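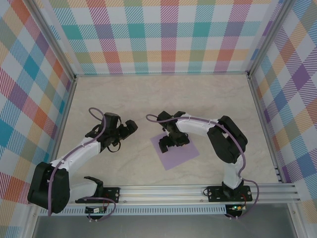
3.2 Wall coverings and floor surface

The second part of the study dealt with patterned linings for small enclosed work areas. Earlier work at Nidthorpe had considered plain linings only, and the report by Liu gave little guidance on how a strong print should be chosen or hung. The present section sets out the choice of surfaces and the points raised by those who assessed them.

A tartan-like print was used on the left, back and right walls (Figure 3). The print consists of diagonal hatched stripes on a white ground, and its colours include teal, orange, red, purple and light blue. Where the stripes cross they form a grid of overlapping squares. The floor was kept pale – a beige surface with a marble texture – and thin metal trim runs along the foot of the walls.

Figure 3. Enclosure lined on three sides with the plaid print. The checks appear upright on the back wall and as diamonds on the side walls, an effect of perspective.

Assessors were recruited through the Wallelis panel and returned 2,170 usable forms, of which 83 included written remarks on the print. Each form asked whether the lining was pleasant to look at, whether it was tiring over a long sitting, and whether the edges of the floor could be judged with ease. Forms with no answer to the last question were set aside.

The written remarks were sorted by Lai-ching Ng under the headings used in the Womuton survey. Many concerned the corners, where the pattern meets a silver frame post on each side of the back wall. Several assessors found that the posts gave the eye a place to rest; others would have preferred the print to carry on without a break. Remarks on the floor were fewer and mostly brief. The scores for each question are given in Section 3.3, together with those for the plain linings.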